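# Caltudville laundry room opens its refill table

2023-07-22

The shared laundry room on the ground floor of the Vrettos building in Caltudville has a new refill table, where residents can top up their own bottles and leave containers they have finished with. It opened this week and will run until the end of October, when the residents' group will decide whether to keep it.

The idea came from Bernadette Delacroix, who has lived in the building for nine years. She said most flats were buying the same few things in small packs and throwing the packs away. The group now buys its washing liquid and softener in bulk from Gosik, a supplier in Grulville, and splits the cost between the flats that have signed up. So far that is 14.

Anyone can use the table, signed up or not, but people outside the scheme are asked to put money in the tin by the door. There is no charge for taking an empty container. These are put out rinsed, with the lids on, and the old labels can stay as they are. Small baskets and tubs are welcome too, as long as they are clean and not cracked.

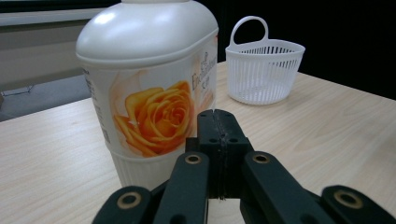
Vasiliki Mavromatis said she was in favour of the table but wanted clearer marking on anything that had been refilled. A bottle might have held one thing last month and something else now, she said, and a label with flowers on it tells you very little if you have a child with sensitive skin. She asked for the contents and the date to be written on a strip of tape near the base of each one.

The group has agreed to this. Tape and a marker pen are now kept in the drawer, and anything left without a strip will be treated as empty and washed out. Bleach, drain cleaner and other strong products are not allowed on the table at all - they should go to the council site as before.

Some residents had also asked about large bottles, which are heavy to carry upstairs when full. Delacroix suggested filling them only halfway, and said the group was looking at getting a second pump so that smaller bottles could be filled without a funnel. The present pump is slow and drips if it is not pushed right down.

Baskets have gone faster than expected. People have been taking them for pegs, cloths and odd socks, and the group would be glad of more, with or without handles.

The laundry room is open from 9 in the morning, and refills can be had for 2 hours after that. Outside those times the pump is locked away, but containers can be dropped off or collected whenever the building is open. The group has set aside 100 euros for the next order, and flats wishing to join before it goes in should add their number to the sheet on the noticeboard.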